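Flex-head socket wrench and the tub it lives in: a review after one winter

I bought the Nerkuvley flex-head wrench because the bolt behind our washing machine had been designed by someone with a grudge. The shop on Sandton Road sold me a clear plastic tub as well, for the grand sum of 700 pence, which the man at the till said as though it were a normal way to quote a price. I have now had both long enough to be unfair about them.
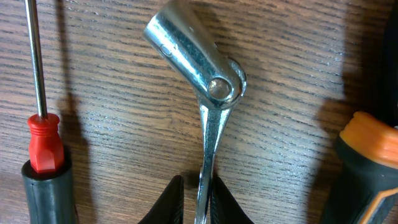
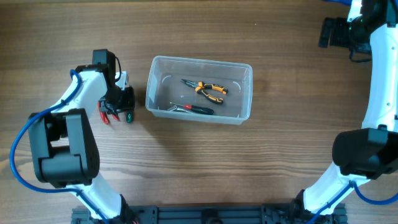
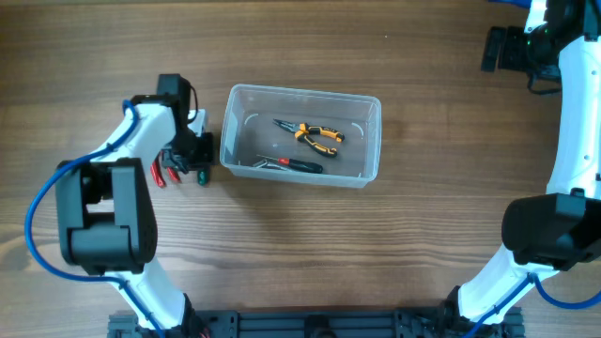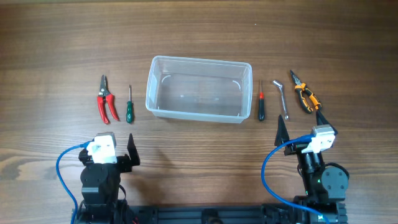

The joint is what you pay for, so I'll start there. A fixed socket wants a straight run at the bolt, and in our house there are no straight runs, only skirting board. With the head tilted over on its pin you can come at the thing sideways, lying on your hip, with a torch in your teeth. The finish is very shiny, shiny enough to throw the light back at you, and the odd tiny speck or scuff shows up on it beautifully. If you like your tools to look new you will be sad quite soon. The neck flattens out below the joint and then narrows to a slim shank, and that slimness is my main complaint. It feels fine in a bare hand and mean in a glove.

The pivot was stiff for the first week, then agreeable, and is now slightly too agreeable. Hold it upright and the head nods, like an uncle after lunch. Pui-shan Kuo, who borrowed it for her bike and returned it 11 weeks later, says a drop of oil made it worse and that she is sorry.

As for the tub, it's a food box and I won't pretend otherwise. It has rounded corners, see-through sides and no opinion about what goes in it. Needle-nose pliers and a stubby screwdriver lie flat on the bottom with room to spare. I'd put three hand tools as the comfortable limit, after which you are stirring. Secateurs can go in if you must, but red handles that spring apart are poor company for anything else, and mine have gone back to the shed.

I did try the Sandoval canvas roll first. Very handsome. You have to unroll the entire thing to find the one screwdriver you want, and then it's the green one, which you left on the windowsill. With a clear box you can at least see what's missing before you lie down on the floor.

Would I buy the wrench again? Probably, though I'd look for one with a fatter handle – Pao-chu Cheng swears by hers from Ara, at around 20 pounds more, and has so far refused to lend it to me. The tub I would buy again tomorrow. I'd get two and put soup in the other one.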